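Please read this part before you switch the meter on. It replaces the old sheet from Nurkus, which had the wrong button names.

## 4. Setting up the Gultirine plug-in energy meter

The Gultirine meter goes between a wall outlet and one appliance. It shows how much power the appliance takes now, and how much energy it used since the last reset. The setup takes a few minutes, but the first useful reading comes only after a full day.

> **Caution:** Use the meter indoors only. Do not plug one meter into another meter. Do not use it with a power strip that has a heater on it.

### 4.1 Before you begin

You will need:

- the meter
- a small flat screwdriver for the battery cover
- your last electricity bill, with the price per kilowatt-hour
- a notebook or the log page at the back of this guide

The battery keeps the clock and the stored totals when the meter is out of the outlet. It is already inside, under a paper strip. Pull the strip out slowly so that it does not tear.

### 4.2 First start

1. Plug the meter into a wall outlet with nothing connected to it. The display shows all segments and then goes to 0.
2. Hold **SET** for 5 seconds, until the clock blinks.
3. Set the hour with **UP** and the minutes with **DOWN**. The clock has 24 hours, so 3 in the afternoon is 15:00.
4. Press **SET** one time to go to the price screen. Enter the price from your bill. If your price changes between day and night, enter the day price here and see section 6.
5. Press **SET** again to save. If you wait too long, the meter leaves the menu and does not save anything.

*Note:* When the display stays blank, take the meter out, press the small **RST** hole with a pin, and start again from step 1.

### 4.3 Measuring an appliance

1. Turn the appliance off and unplug it.
2. Plug it into the meter. Press the plug in completely, without a gap.
3. Hold **CLEAR** until the total returns to 0.
4. Turn the appliance on and use it in your normal way.
5. Press **MODE** to change between watts, kilowatt-hours and cost.

For a refrigerator, leave the meter for a full day and night. The compressor starts and stops many times, and one short reading tells you very little. In our test kitchen in Bullo the refrigerator used 151 watts while the compressor was running.

For an appliance which runs only some minutes, read the watts while it is working and write them down at once. A microwave oven needs more power at the wall than the cooking power given in its manual. Ours showed 1165 watts at the full setting with a bowl of water inside. Never run it empty only to get a reading.
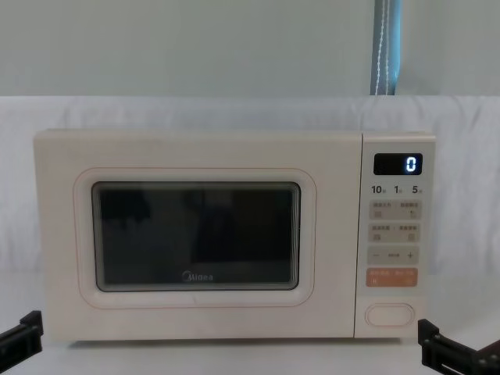 ### 4.4 Writing the log

1. Write the name of the appliance, the start time and the end time.
2. Copy the kilowatt-hours exactly as displayed, with all decimals.
3. Add a remark if the day was unusual, for example guests or very hot weather.

For error codes, go to page 66. Corrections to this guide can be sent to Kwabena Ayaaba at the Sulemana office. Please mention the section number in your message.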